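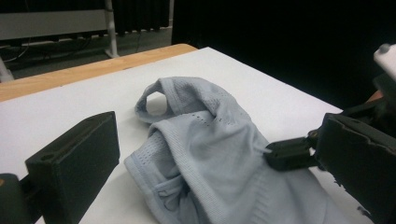 Keith thinks I should stop re-doing the ones I fumble. He told me so before I had my coat off this morning, and he said it again at lunch in case I had missed it. His view is that if the learner only ever meets a shirt that goes where it's told, it won't have the first idea what to do with a shirt that doesn't, and that my fumbles are worth keeping as long as I recover from them inside the same take. I said I'd think about it, and I have been thinking about it all day, through the light blue knit in particular - it's soft and full of tiny holes, and it bunches up on itself if you so much as look at it.

So I kept them today, fumbles and all, and it was a strange feeling, like handing in homework with the crossings-out left on. We finished with 87 takes, and 16 of those have a slip and a recovery that I marked in the notes. The running total for Stinlow stands at 634, up from 554 when we tidied the list, though a few of the new ones from today may still be thrown out when Paula goes through them, so I won't get attached to the number (we'd have had 641 if she weren't so strict, and I love her for it). 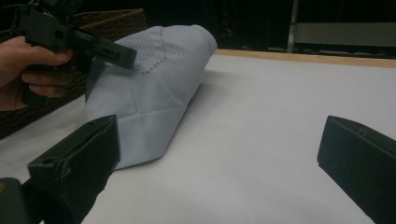

Catinca Bratu, demonstration recorder, Stinlow project

Evening now, and my hands are tired in that pleasant way they get after gardening. I wanted to write down what I worked out about the grip before I forget it. When I take too much cloth at once, the whole bundle comes along and I end up carrying a lump from one spot to another, and I don't suppose a lump teaches anybody much. If I take a small pinch and wait a breath before I move, I can feel whether I have one layer or three. The waiting probably looks like nothing in the recording, but I'd like to ask Iulian whether those pauses get trimmed, because if they do then the learner is missing the part I had to learn myself!

Keith's other idea was to start each take with the cloth in a different heap. I had been making the same heap every time without noticing, a sort of family heap, the one my hands like. Tomorrow I'll drop it from higher up and leave it however it lands.

Must remember to bring the thicker socks, and to give Floarea back her pen.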